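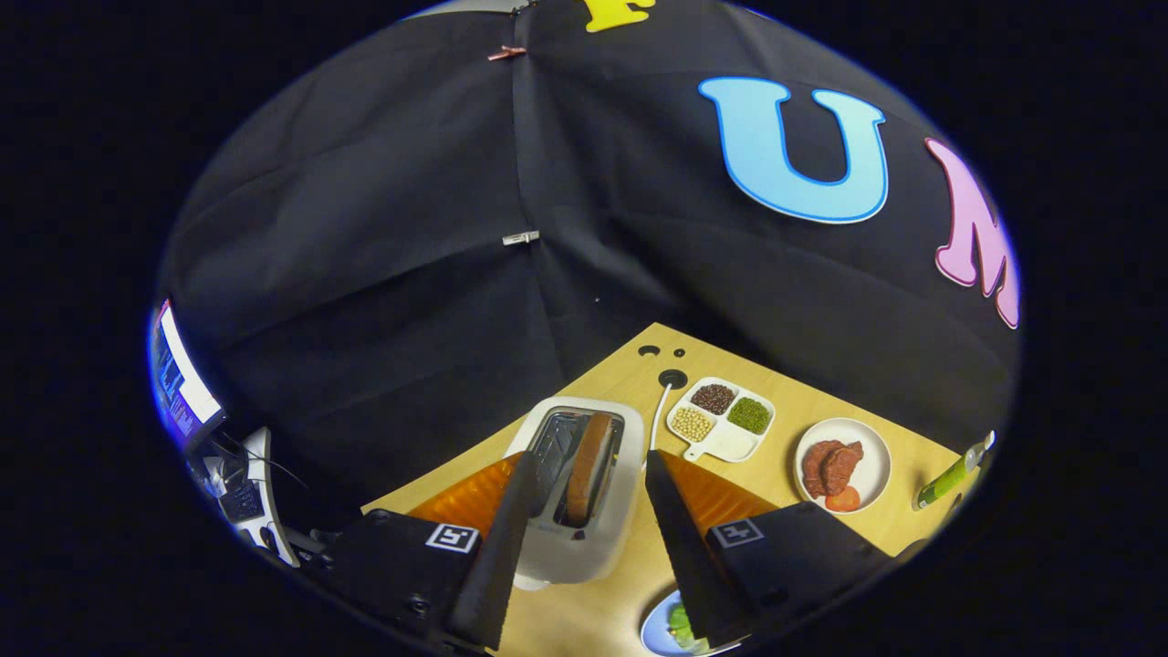 Letters on the black cloth, bench in front.

May, notebook 3, continued from the page with the tea on it

Foltinau payload, thermal cycling, second go. Pumped down before breakfast, chamber holding nicely by 09:40. Veerle had set the ramp the night before and left me a note saying "do not improve this". I did not improve it.

Cold plateau reached without drama. Heater two came on when asked, heater one came on when it felt like it, same as in the first run. I had hoped that was the harness. Swapped the harness in April, so now I own two good harnesses and a bad heater, or a bad thermostat, or a bad opinion of both. Chantal thinks thermostat. She has thought thermostat since the Pridimov review and is being very decent about it.

Readings at the cold end: 16 channels logging, all sensible except the one on the antenna bracket, which claims to be warmer than the room. Taped over its label so I stop looking at it. Veerle peeled the tape off after lunch and wrote "look at it" underneath. Fine. Will check the bonding when we next open the door.

Dwell was meant to be 90 minutes. We gave it more than 90, on account of the pump alarm at the far end of the building, which was not our pump but which we all went and stood next to anyway.

Hot side is for tomorrow. Sutherland want the cycling report before the mounting plate ships, and they want it in their template, the one with the cover page that eats your figures. Chantal has a copy that behaves. Ask her, don't download a new one.

Shaker slot: Trirner have moved us again. We now go after somebody's star tracker, with a half day to bolt down, run three axes and get out. Bolting down took most of a day last time — one of the inserts in the adapter ring is stripped and has been since before I joined. I have put in a request for a new ring. I have also put in a request about the earlier request.

Torque check on the base plate before closing up: 23 fasteners done and marked, the last one hidden under the connector bracket where only Veerle's hands fit. Left it for her with a polite arrow.

To do
Ohm out heater one at the feedthrough, both legs
Bracket sensor, see above, yes, I am looking at it
Order more kapton tape, the wide one
Find who has the long ball-end key
Send Chantal the raw logs, not the tidy ones

Chamber left at rough vacuum overnight, valve shut, sign on the door.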